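Silk flowers for the spring tables at Tillia

Our flower group at Tillia met again in May to prepare the table decorations for the neighborhood lunch. We work only with artificial flowers this year, so we can start early and nothing has to stand in water. Before arranging, we lay everything on the white table with the stems toward us and choose the colors.

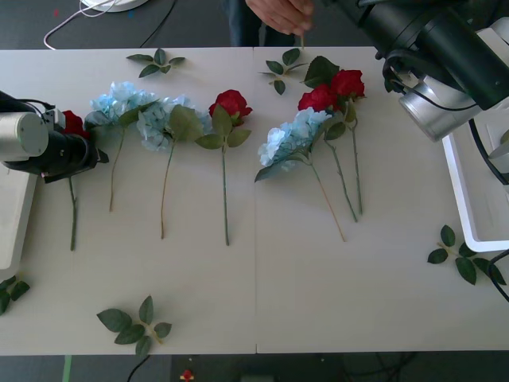

Red roses, pale blue hydrangeas and loose green leaves on the table.

The hydrangeas have big heads and they like to hide their neighbors, so Lotte Van Wijk advises to begin with them and put the roses after. The loose leaves come last — they fill the holes nicely. Please do not cut the stems, we want to use the flowers again in the fall.
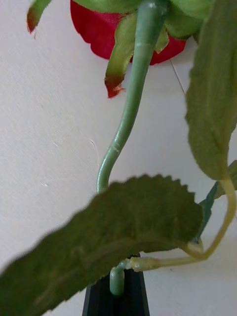
A red rose seen from below.

Look also at your flower from below. The green parts under a rose are made of fabric, and with your fingers you can open them a little. A stem with a soft bend looks more natural to me than a straight one.

We still need some 60 small vases for the lunch. If you have one at home that you can lend, write your name under it and give it to Kristof Verbeke before the end of the month.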